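Week 5: learning from demonstration, and why the cloth keeps winning

Notes for the Thursday group. Read these before you come up to the lab, please, as I don't want to spend the whole slot on definitions again!

Last time we stopped at behaviour cloning. You record a person driving the arms, you pair up what the cameras saw with what the arms did next, and you train a network to copy it. Lovely and simple, and it works surprisingly well on stiff things like blocks and cups. Cloth is where it starts to hurt. A block has a position and an angle and that's your lot. A cloth can be crumpled in more ways than you could ever record (I did try, one very long January).

The trouble is drift. The policy makes a tiny mistake, the cloth ends up slightly different from anything in the training set, so the next mistake is a bit bigger, and off we go. With two arms it's worse, because if one pulls early the other is left holding a corner at an angle it has never seen.

So, the Okindale method. Luzius Rüegg's idea was to stop predicting one step at a time and predict a short chunk of movement for both arms together, then check the camera and predict again. We trained on 221 demonstrations, most of them driven by Johanna Frei, who is far more patient than me. Then we ran 100 trials of the single-step version and 100 of the chunked one, same cloth, same starting poses. Chunked managed a flat, straight fold in 90. I won't give you the single-step figure yet, as I'd like you to guess it first and bring your guess along.

Two things to chew on. What happens if the chunk is too long? (Think about the cloth slipping halfway through.) And should both arms share one network, or have one each and pass messages? Remo Kofler and I disagree about this, loudly, and I'd like some allies.
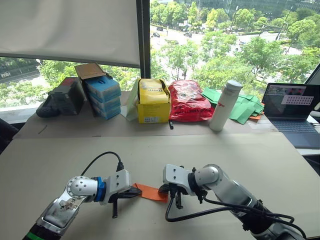
If you get stuck on the maths, skip to the second half of the Ortner notes, which take it much more slowly, and come back to the loss function afterwards.

Related notes
Week 4: Behaviour cloning from scratch
Week 6: Grasping when you can't see the edge
The Nekgate folding benchmark
Ortner notes on sequence models

Comments

Jolene Tipoki: Is the chunk length fixed, or can the network choose it? Couldn't find it in the notes.

Beat Kuster: My guess is in, and I'm not changing it whatever Remo says. Do we need to read the Usdale paper as well?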